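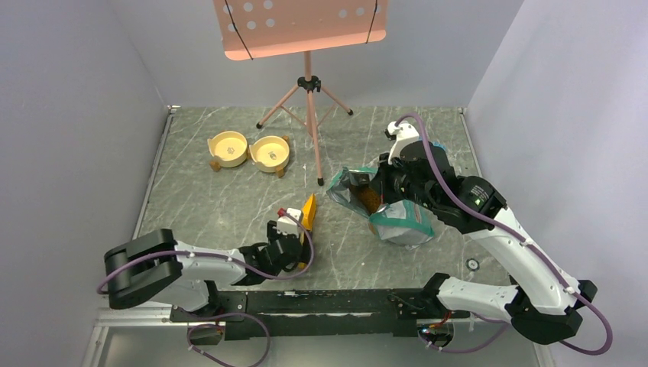

Ziltmont says the purple cables are too long and that we will snag one before the month is out. Ziltmont has said so before, by mail, with a drawing. I went through the Jiveo cell today partly to prove them wrong and came away with a list.

Tue 13 October, Nirkanora bench, Jiveo cell (both arms)

Cables first. The loop on the right arm swings wide past the shoulder before it drops, and with the elbow at 90 degrees I could get it to brush the side wall if I tried. I had to try. Took up the slack on paper: roughly 640 mm from the last clip to the plug would do it. Not recut yet. The left arm is better behaved, though the loop under the base hangs low enough to catch a sleeve, and did, mine.

Gripper fingers next. Wiped all four with alcohol. The scuffs stay, so they are scuffs and not dirt, which settles an argument I was having with myself.
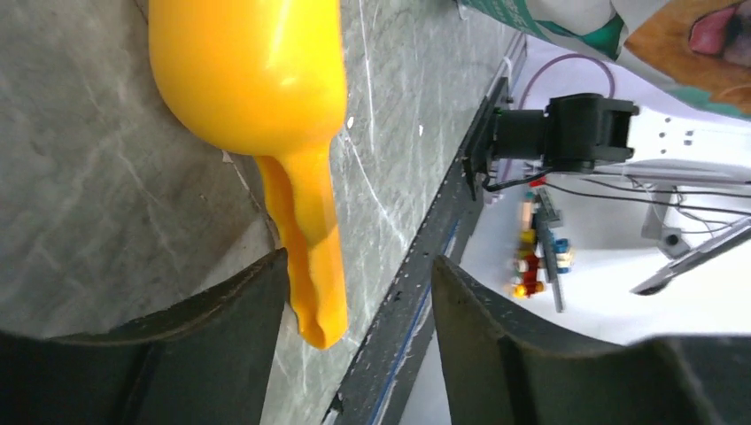
Checked the screws along the black bar while I was down there. Two on the left took a quarter turn. The rest were tight. I marked the two with paint pen so that next time I can tell whether they walked or whether I just enjoy turning screws. The bar itself looks like it has been through a war, but it is straight; I put the steel rule on it in three places.

Left gripper zero was off. Lâm reported the jaws closed with a visible gap between them, which is the kind of confidence I associate with management. Power off, jaws shut by hand, power on, re-zeroed. Same answer on the second try, so I left it. The old offset is in the log at line 3902 if anyone misses it.
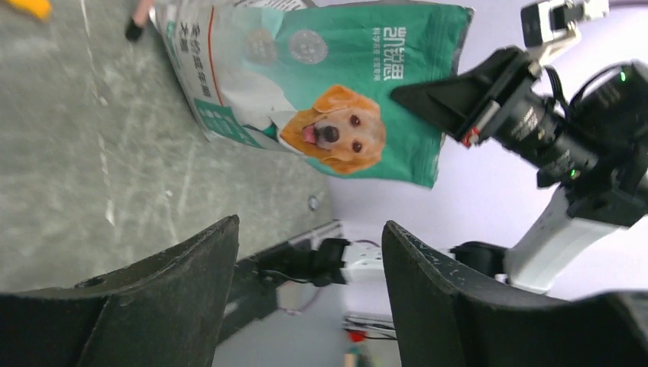
The right gripper has the harder job. A food bag is slippery and it crumples, and the more it crumples the less there is to hold. I dropped the closing force one step and the bag stopped creeping out of the jaws, the opposite of what I expected and of what I wrote here last week. Leaving last week's note in for the humility.

The scoop handle wants a firmer grip than the bag does. Separate force limits per arm now, saved in the Jiveo config under version 2. Do not copy left over right to "keep things tidy." I know who I am talking to. It was me.

Ran both arms to the middle at quarter speed, hand on the stop.

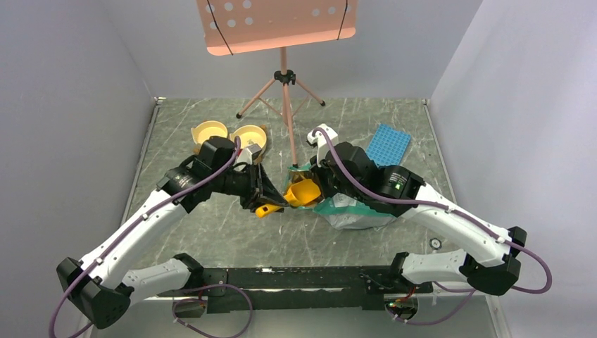 Jiveo, slow run: scoop over the bag, both arms in.

No faults on the slow run. Full speed waits until the right cable is recut.

To do:
recut right cable, clip it closer to the shoulder
tie up the loop under the left base
look at the two painted screws again on the next check
answer Ziltmont, briefly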